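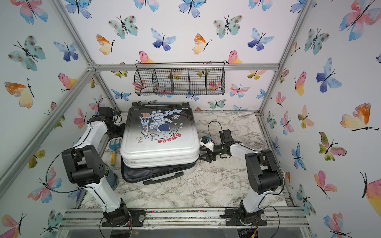 Space suitcase with an astronaut, a rocket and a ringed planet on its lid.

Kids' luggage takes off at Serier in November

GALLHAM – I've been packing bags for my family for 20 years, and I still get a little thrill when a good suitcase lands on the table! So I'm very happy to tell you that Serier, our luggage shop in Gallham, is opening a children's travel corner this November.

The space design is my favorite of the lot (I wanted one for myself, my nephew said no). It's a big hard-shell case on wheels, with an astronaut in a dark blue visor, puffy clouds, little stars and the word "Space" in red. The lid goes from black to glossy white, and there's a gray fabric lining inside.

We'll have 3 packing mornings to go with the opening, starting at 10 a.m. in the shop. Bring the clothes your child plans to take and we'll work out together what fits – shoes along the sides, sweaters rolled, pajamas on top for the first night. Each morning has room for 20 families, so please call ahead.

"Children pack much better when they like the case," says Silvan Hauser, who runs the sessions with me. "They also pack a lot of rocks."

We asked families at the Privbridge summer market what they wanted from a kids' suitcase, and around 155 of them wrote back. Most asked for bright pictures and a lid that a seven-year-old can manage alone, and that's how we've been choosing our stock ever since.

Packing mornings are free. To save a place, stop by the shop or ask for me at the front desk.

Rosalie Stöckli
Serier, Gallham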